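Arm build, part 4: the simulator

14th July

The real arm is still in bits on the bench at Sonach. Two of the finger tendons snapped in May and Kheri is printing new pulleys for them, so I have moved over to the simulator until he's done.

Sandro built the kitchen. He left it plain: wooden floor, grey walls, a white counter and a wine bottle to reach for. The forearm is a simple grey box shape with the black hand on the end. I didn't bother modelling the cable runs.

I set the shoulder limits first, then the wrist. The wrist was flipping over whenever the arm came up past the counter edge, and the cause was a sign error in my joint file. With that fixed I could bring the hand up open, fingers together, and stop it short of the bottle.

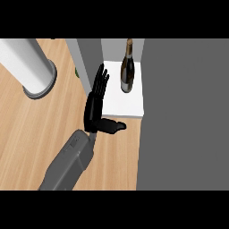 What still needs doing

The thumb sits too low for a decent grip. Dayana thinks the base joint should be turned inwards before the arm starts moving, and I'll try that next. I also need to put a proper mass on the bottle. It is set to 420 grams at the moment, a figure I typed in to get the thing running.

Blandine has offered to look at the contact settings. If the pulleys turn up first I'll go back to the bench and leave the grasping for part 5.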